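How to set rules for a two-arm task board bench (and which rules to bin)
By Oratile Venter. Last edited 3rd January 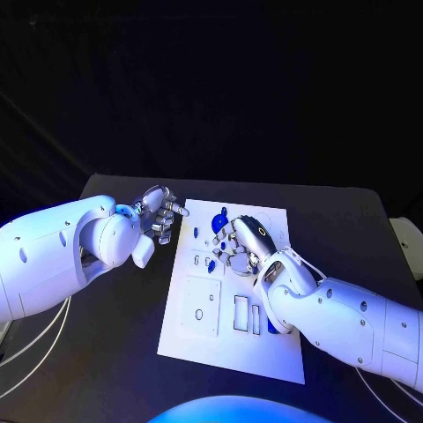
Most of the good practice sheets I get sent for this kind of work are too long to be read and too vague to be followed. The last one ran to 58 rules. Lungile Naidoo and I went through it at the Katthorpe bench and kept 25. I am not convinced all of those earn their place either, but they are the ones we could each check without asking the other what the words meant.

What follows is how we did the cutting, so you can do it to your own sheet. It covers insertion boards worked by two arms with fingered hands. If you run a single arm with a two-jaw gripper, much of the section on hands won't apply.

Before you start
You need your current rule sheet, the manuals for your arms and hands, your site risk assessment, and a pen. Leave the risk assessment alone. Emergency stops, guarding, speed limits near people and who may enter the cell are settled there, by someone competent to settle them, and a bench sheet has no business rewording them.

Step 1. Strike out anything you can't check
Read each rule and ask what you would look at to see if it had been broken. "Operate the hands with care" fails. "No finger touches the board before the run is logged as started" passes. Ours lost a third of its length at this step, most of it sentences with "appropriate" in them.

Step 2. Fix what a start position means
Write down where the board sits and at what angle, where each loose part begins, and where both hands wait. Tape marks on the table will do. The Gikley sheet says "board placed centrally", and two people following it gave us two different boards. If you want the angle to vary, say by how much and who picks it. Letting the operator choose on the spot is how you end up with a board that always happens to suit the right hand.

Step 3. Write a rule for the idle hand
This is the one I'd fight for. Sheets are full of instructions for the hand doing the work and silent on the other. Say where it may hover, whether it may steady the board, and what pose the fingers hold. A pointing finger and a closed fist take up different amounts of room. If both hands may be over the board together, state which one gives way.

Step 4. Deal with cables
Move each arm through its full reach, slowly, with nothing on the table. Watch the cables at the wrist and the ones lying on the table surface. Mark where they sweep, and keep parts out of that area. I have read plenty of advice that cables should be "neatly managed". Neat at rest tells you very little about what happens when the forearm turns over.

Step 5. Define finished
Decide whether a part counts as placed when it is in the pocket, when it is flush, or when the hand has let go and moved clear. We use the last. Then decide what a dropped part means. Ours is simple: leave it, log it, end the run. The old Msimang habit of nudging the part back by hand and carrying on made the success figures look lovely, and I wouldn't trust any of them.

Step 6. Try the sheet on someone who didn't write it
Give it to a colleague and stay quiet for 3 runs. Write down each question they ask. Each question is a hole in the sheet, or a rule that should have gone at step 1.

What about published standards?
Read the ones that apply to your machines, and follow them. Be wary of supplier guides that borrow the tone of a standard. The Nekon guide tells you to rest the hands after 72 cycles. I asked where the number came from and got a brochure. We check finger play at the start of each session and log it, which at least leaves something to argue over later.

Keeping it short
Any new rule needs a name beside it and the run that prompted it. If the person named can't remember why it's there by the next review, it comes off. Lungile thinks this is too harsh and wants a second review first. We haven't settled that.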